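**Seltano** is a neighbourhood restaurant in Eststead, known for its long breakfasts and for a slow-cooked lamb stew that regulars will happily cross town to eat. It was opened by the cook Tekle Gebremichael in a former shoe shop on Beaudoin Street, with 30 seats and a kitchen hardly bigger than a pantry.

Gebremichael had cooked in other people's restaurants for nine years before he took the lease, and the first menu – handwritten, and changed whenever he felt like it – leaned heavily on the dishes he had grown up with. The place filled up quickly, and a second room was added one November, bringing the seating to 50. 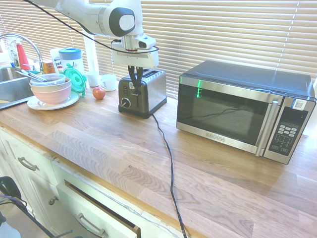
Breakfast is the meal most people associate with Seltano, and it runs well into the afternoon. Eggs come with spiced butter, chopped tomatoes and a basket of bread from the Preltetti bakery next door, which is sliced thickly and brought out in generous heaps. Gebremichael has always been fond of plain home cooking, and his breakfast leaflet for customers assumes nothing grander than a two-slot toaster on a wooden worktop, with a microwave beside it for warming the butter.

In the evenings the menu is shorter and the lamb stew takes over. On a busy night the kitchen sends out 60 bowls of it, and latecomers are usually offered the lentils instead, which have a loyal following of their own.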